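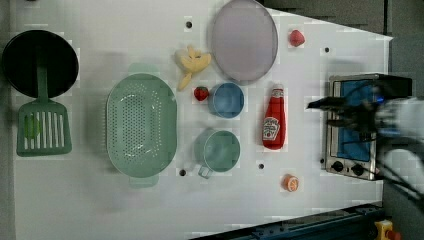

Toy rotation, worth it or just more chores for mom?
Forum: Home & Family > Small Spaces

pinecone_jen
Posts: 958

Ok so we moved to Fondeswood in the spring, house is from 1944, closets are basically cupboards for one coat. Two kids, 3 and 5. Every single toy is out, all the time. My sister swears by rotation, where you box up most of it and swap every couple weeks. Tried it in the summer and lasted one swap. Now November is here and both sets of grandparents are asking for lists and I'm panicking.

Does anybody stick with this long term? Or is it one of those things that looks good online and then you have boxes in the hall forever. Play kitchen is the worst part. The kitchen itself is a Lomico, huge, but its the little stuff that kills me. Food everywhere. I stepped on a pretzel at 6am.

muddyboots
Posts: 3111

We did it for three years. Works if you have a place for the boxes. Doesn't if you don't. Thats the whole secret.

Also don't swap on a schedule. Swap when they stop touching things. I used to do it every other Thursday and they'd be right in the middle of a big train setup and I'd come along and pack up the trains. Tears. So dumb of me.

Lorna_T
Posts: 211

Going to disagree with the whole idea, sorry. Rotation = you still own all the toys. You just hide them from yourself. Get rid of half and you don't need a system. We did a big clear out when my youngest turned four and there has been no crying over any of it. She asked about one puzzle. Once.

pinecone_jen
Posts: 958

Lorna I hear you but half of it is from my MIL and she visits. She checks!! She'll say where's the xylophone. I can't give away the xylophone.

Lorna_T
Posts: 211

Then the xylophone lives at her house.

tworooms
Posts: 1203

^ this. "grandma's house toys" changed my life. They love going there more because the stuff is different. And then its grandma's floor.

On the kitchen stuff specifically, what we do is dump all of it on a table once in a while and sort it there, not on the floor. Floor sorting turns into playing. On the table I can see what we've got doubles of and what is broken. Then three bins: pots and tools, food, and "appliances" (toaster, mixer, whatever). Only one bin is out at a time plus a handful from the others. You can't play kitchen with only pots so they need a bit of each.
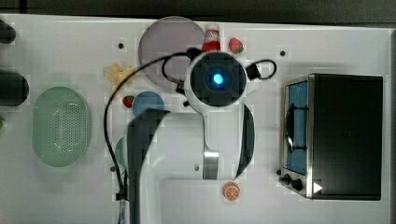 play kitchen stuff, white table

The amount of it always gets me. You don't notice in the bin and then you spread it out.

dadof3_again
Posts: 640

Counterpoint, my kids play BETTER with everything out. Tried rotation with my oldest because my wife read a book. What happened is every swap day was like a birthday and then two days later bored again. Then they wanted the next box. We trained them to want new stuff all the time. With kids two and three we just left it alone and had one rule, floor clear before dinner. They learned to put it away because there was a rule, no mystery boxes in the basement.

Not saying it cant work. Just it isn't magic and it's the parents doing all the labor.

muddyboots
Posts: 3111

dadof3 how big is your house though

dadof3_again
Posts: 640

lol ok fair. We have a basement.

muddyboots
Posts: 3111

RIGHT so your advice is have a basement

dadof3_again
Posts: 640

My advice is floor clear before dinner! works in an apartment too. We lived in one till Thomas was two.

quietmorning
Posts: 87

New-ish here. Wanted to say for tiny closets the thing that saved us was flat bins under the beds. I got the Clornlow ones with the lid that folds in half, so you don't have to drag the whole thing out. They aren't cheap but they slide ok on carpet. On wood floor they scratch, put felt pads on the bottom or use a sheet.

Measure your bed first. I did not measure my bed first.

pinecone_jen
Posts: 958

Going to measure right now brb

pinecone_jen
Posts: 958

5yo's bed has room. 3yo's bed is a mattress on the floor pretty much so no.

How do you all handle the soft stuff? Felt food etc. My mom sews it, she's really good, but it picks up every hair in the house and it gets squashed in the bin under the hard plastic.

tworooms
Posts: 1203

Separate zip bag inside the food bin. A mesh laundry one if you have it, so it airs out. Never in the washer unless you want soup. I spot clean with a damp cloth and a tiny bit of dish soap, press, don't rub. Rubbing makes the fuzz worse. For hair, a lint roller, or tape round your hand.

Also if your mom is sewing, ask her for a tight little hem stitch on the edges. The ones with raw edges go fluffy in a month.

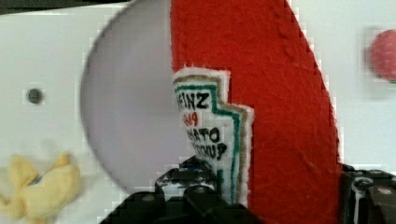
And keep the dark colors away from the pale ones if anything is damp. I had a felt strawberry bleed all over a felt slice of bread when somebody put them away wet from the bath. Bread is pink now. Kid calls it jam toast and won't let me throw it out.

Lorna_T
Posts: 211

Jam toast is adorable I'll allow that one to stay.

But seriously, how much felt food does a child need. Mine had a colander and some real dried pasta for most of a winter and was perfectly happy.

tworooms
Posts: 1203

Dried pasta in my house = pasta in the heating vents.

Muthu Palaniappan
Posts: 3341

Coming at this from the other end, my kids are teenagers. We rotated for a while, quit, started again when the third came. Few things I'd tell myself back then.

Label the boxes on the short side AND the top. You will stack them.

Don't sort by type. I know tworooms does bins by type and it clearly works for them. For us it was better to make each box a mix, some building thing, some pretend thing, a puzzle, a few books. Then you grab a box and you're done, no thinking. When I had boxes by type I'd stand there at 9pm putting together a "selection" like it was a museum. Gave up every time.

Leave the favorites out always. There's a stuffed dog in this house that has never been in a box and never will.

And the gift problem is separate. Rotation won't fix it. You have to talk to the grandparents. We asked for zoo membership one year, took some convincing because they wanted something to wrap. So we told them wrap a plastic giraffe with the card. Everyone happy. We still have the giraffe.

pinecone_jen
Posts: 958

Ooh the giraffe idea. My MIL could live with that I think. She needs a box with a bow.

Mixed boxes sounds more like me too. I don't have it in me to curate.

tworooms
Posts: 1203

Mixed boxes would drive me up the wall but do what you'll keep doing. My only worry, the kitchen bits are no good split up? If the pan is in box 2 and the food is in box 4 then neither gets used.

Muthu Palaniappan
Posts: 3341

We kept the kitchen as its own thing. Out or away, all of it. When it was away the kitchen itself became a garage for cars.

grumblecake
Posts: 34

am i the only one who thinks the play kitchen is a scam. takes up a quarter of the room, mine used it for two months. They'd much rather be at the real counter getting in my way. Sold ours, bought a step stool.

dadof3_again
Posts: 640

Depends on the kid. My middle one ran a restaurant out of ours for years. Charged me for water.

Lorna_T
Posts: 211

Agree with grumblecake on the step stool. But Jen said hers is a big one and if they're still playing with it every day I'd keep that and cut elsewhere. See, I'm not a monster.

pinecone_jen
Posts: 958

They do play with it every day. Its the one thing they don't fight over, well, they fight over who is the customer.

Ok so plan so far:
- xylophone and the ride on thing go to MIL
- kitchen stays out, but half the food goes in an under bed bin, felt stuff in a mesh bag
- everything else in mixed boxes, labels on two sides
- swap when they quit touching it, no set day
- floor clear before dinner (pray for me)

quietmorning
Posts: 87

Good plan. Do the boxing when they're asleep or out. If they see it going in it is suddenly their favorite.

muddyboots
Posts: 3111

Yes to that. And keep one box near the door of whatever closet you use for donations. Stuff that comes back out and gets ignored twice goes straight in there. That's my compromise with the Lornas of the world.

Lorna_T
Posts: 211

I'm flattered theres a category

grumblecake
Posts: 34

what are you doing about missing pieces. puzzles especially. i've got one with a duck missing and can't bring myself to toss it

Muthu Palaniappan
Posts: 3341

Odd bits jar on the kitchen windowsill. Anything found under the couch goes in the jar, check the jar when you swap. If the duck isn't there after two rounds the puzzle goes.

pinecone_jen
Posts: 958

Update, did the first round last night while they were asleep. Took way longer than I thought, I ran out of boxes and used a suitcase. 3yo came down this morning, walked past all the empty shelf, went right to the kitchen and made me an egg. 5yo wants to know where the dinosaurs are. I said resting.

He's asked four times when they wake up. What do I say??

dadof3_again
Posts: 640

give the man his dinosaurs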